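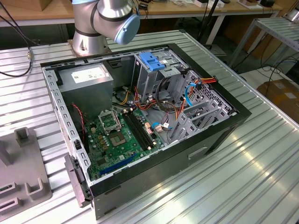
Tower case on the bench, side panel off, ahead of a gripper trial.

Tekska Parallel Gripper Evaluation Kit for PC Disassembly

The Tekska evaluation kit lets a lab compare gripper fingers and wrist sensors on used desktop computers before it commits to a full cell. It is assembled and supported by Wilico. The kit is meant for sites that already have an arm and a worktable and need a repeatable way to test the tool end.

What the kit covers

Drive removal and return, cable unplugging, and handling of small latches. Screw driving is outside the scope of this kit and is covered by the Parsons tool changer page. Fingers are supplied in two profiles. The angular profile is the default and reaches past the rim of a chassis without the gripper body touching the sheet metal. The flat profile holds wide parts better but needs more room on both sides.

Mounting

The gripper bolts to an adapter block at the wrist. Tighten the screws in a cross pattern and route the cable outside the last joint, with enough slack for a full turn.
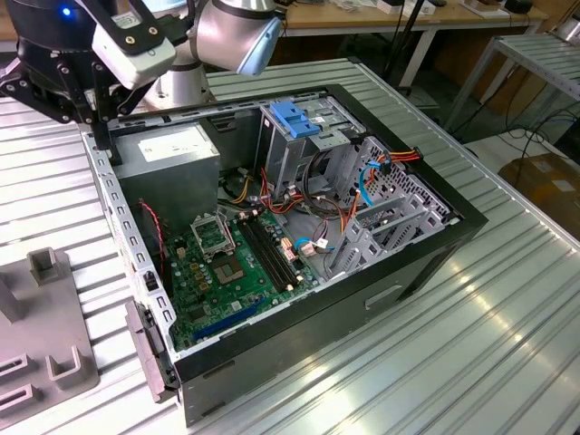
Run the approach at low speed first. The finger tips should clear the rim on every path, including the return path. If the planner allows a shortcut over the power supply, add a keep-out volume there.

Clamp the case before any pull test. An unclamped tower will slide along the table grooves when a tight connector is pulled, and the force reading is then of no use. Set the case at an angle to the table if the arm cannot reach the drive bays square on.

Test procedure

The standard comparison is 400 cycles per finger profile, split between drives and cables. A longer wear run of 2000 cycles is available on request. Log each cycle with the grip force, the finger opening and the result. Results are entered as complete, dropped, or stopped by the operator. Do not merge the last two.
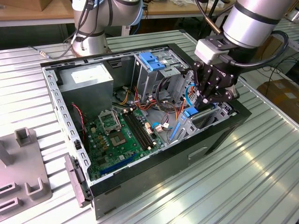 Cable work is the harder of the two tests. A data connector gives the fingers little to hold, and the cable beside it moves when the board is touched. With the fingers down inside the case next to a blue SATA connector, there is little space for a correction in yaw, so the angle should be set above the case and held on the way down. Maureen Parsons, who wrote the procedure, recommends a separate log for each connector type.

Drive work is more forgiving. The caddy has long straight edges and can be gripped at the top. Lower it vertically and stop above the bay to check alignment before insertion.

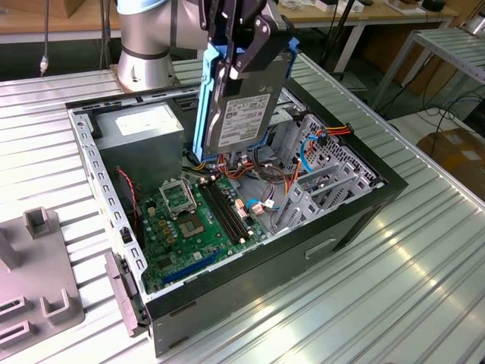
Hard drive in its blue caddy, held at the top by the two-fingered gripper over the open case.

Notes from evaluation sites

Plulalside ran 538 drive cycles in May with the angular profile. Josué Paiva reported that most stops came from loose power cables lying across the bay, and that tying them back shortened the run. The flat profile was dropped from the drive test at that site after it caught on the cage.

Supplied items

Gripper body with angular fingers fitted
Flat finger pair
Wrist adapter block and screws
Cable, controller to wrist
Logging template

The arm, worktable, part fixtures and test computers are not supplied.

Service

Inspect the finger pads every 1000 cycles. Replace both pads together. Spare pads are ordered through Wilico; technical questions go to Glenys Fairclough at the same office.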